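Home | Lists | Archive | Search | Thread index | Next in thread

Re: [handheld-fold] budget lines for the spring order, need yeses by 4 pm

All, quick one, I have the order form open and it closes at 4 today. Going through Mahnaz's message from last night in order. Sorry for the typing.

Mahnaz Kazemi wrote:

> Before we commit the April money I would like us to agree on what we are
> buying and what we are leaving for the fall. The list as it stands has 18
> pairs of hand-held grippers, spare jaw pads, chargers, carry cases and the
> arm from Grinevau. I think the arm is premature. We don't have enough
> clothing data to train anything worth putting on it, and the arm eats
> more than half of the total.
>
> I also don't see a line for wear parts beyond the first set of pads. Last
> round we ran out of pads before we ran out of homes, and people sat idle
> for three weeks waiting on the mail.
>
> Can someone also say whether we are still tied to Parisi for the mounts?

OK so.

The arm. Agree, moved to fall. Grinevau will hold the quote until the end of summer, I asked. They want a deposit for the hold, small, refundable, I put it under misc. If anyone objects to the deposit say so, otherwise it goes.

Pairs. 18 is too many, I think. That number came from when we were going to do kitchens as well, and kitchens got dropped. For bedrooms and laundry only I have 13 homes signed up. One pair each. Nobody shares, sharing was a mess, half the hours went on driving the things across town. So 13 pairs plus 3 spare pairs, and the spares live at Sosska with the chargers.

Pads. This is the line I want to make bigger. The blue rubber ones. Puffers, raincoats, anything slick, the plain jaws just skate over it. We wrote that up in the winter notes but it never made it to the budget, my fault. Brallurer sells the pads in bags and the price per pad drops a lot on the bigger bag, so I'd take the bigger bag even if we have some left over in fall. Same size fits the arm jaws anyway so not wasted.

And for those of you who sign off on this but don't do sessions, please keep in mind what the tools are being used for. It's not towels on a lab table. It's a quilted jacket face down on somebody's bed, on top of a penguin blanket, on top of a flowered bedspread, other clothes bunched up either side. Two jaws on the one gripper, sleeves out to the sides. The budget has to cover that kind of work, and coats are the bulk of what's left on the task list.
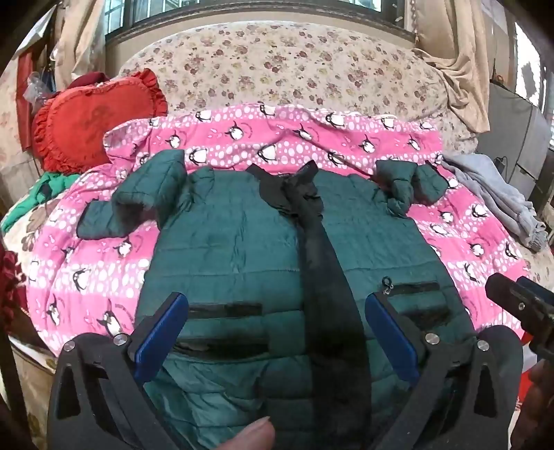 Mahnaz wrote back to me off list while I was typing this and said fine on the pads but she wants them split, half shipped to the homes up front and half kept back, so we don't find in week two that one house has a drawer full and another has none. Also she'd rather cut a spare pair than cut pads, if it comes to that. I'm ok with the split. Would like to keep all the spares though, we lost pairs to stripped screws last round and a stripped screw means the whole finger goes back.

Which reminds me, screws. Adding a box of them and one decent driver per home. Cheap. Should of been there from the start.

Parisi. No, not tied. The mount agreement ran out in winter. They are still the cheapest for the wrist mounts but slow, and they wont do partial shipments. Two options:

1. Parisi, everything in one box, lands late April if we are lucky.
2. Brallurer, costs more per mount, ships with the pads, one less delivery to chase.

I lean 2. The difference is less than what we'd pay people for one idle week. If someone has a strong feeling for Parisi speak up.

Carry cases. Cutting the hard ones. Padded bags are fine, these things sit on a shelf in somebody's bedroom, they aren't going on planes.

Storage. Need to budget it seperately this time, it got buried under travel and then I couldn't explain it to anyone. Drives plus the upload box at Sosska. Same drives as before, just more of them. I'll put the figure in the sheet, not here.

Paying the homes. Not equipment, not my line, but whoever owns it please check the hourly rate covers the set-up and put-away. Clearing the bed and putting everything back takes time, and people notice if it's not paid.

Things I am NOT ordering now so don't ask later:

- the arm (fall)
- anything for kitchens
- second upload box
- hard cases
- the heated pads somebody linked. No.

Order of spending if finance trims us: pairs first, then pads and screws, then drives, then mounts, then bags. Spares last. Mahnaz, you'd put the spares above bags I think? Say if so.

For fall, start thinking about where the arm goes. Sosska has floor space but the door is narrow and the base comes on a pallet. Somebody measure the door. Please. Before the deposit is not refundable any more.

Reply with yes / no / yes but. I'm off email from 5.

3 comments on this message

oriole: yes. Option 2 for mounts, I'm done waiting on one box.

Mahnaz Kazemi: Yes but. Spares above bags. And put the return postage for broken fingers in somewhere, it was missing last time too.

benchleg: Yes from me. Measured the Sosska door just now, pallet won't fit upright, will ask Grinevau if they can ship the base on its side.

This archive uses cookies to remember your list settings. By continuing to read you accept this. Accept | Settings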